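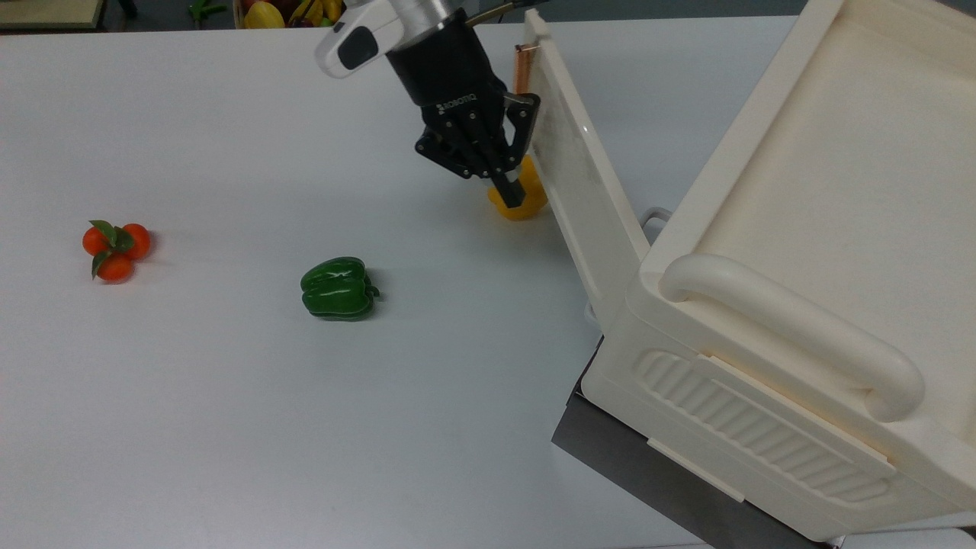
Keeping bell peppers fresh in a plastic box

In my kitchen the peppers don't go in the refrigerator drawer, where they get lost under the salad. I keep them in a big plastic box with a hinged lid, on the lowest shelf of the pantry. In winter it is cool enough there. In August I move everything to the refrigerator, and I recommend you do the same.

Do not wash the peppers before storing. Wipe them with a dry cloth and look well at the stem, because the mold begins there. A pepper with a soft spot should be cooked the same evening.

Put a folded kitchen towel on the bottom of the box and change it when it feels damp. Lay the peppers in one layer, stems up. I leave the lid a little open during the day, so the air can move.

Yellow and red ones are already ripe and stay good for less time than the green. Mine are usually eaten within 10 days.

Clean the box every month with warm water and a spoon of baking soda. If yours has grooves on the side, use an old toothbrush, and also under the handle. Dry it with the lid open overnight.

Cut peppers are another matter. They go in a small closed container in the refrigerator, for three days at most.

Annick Maillard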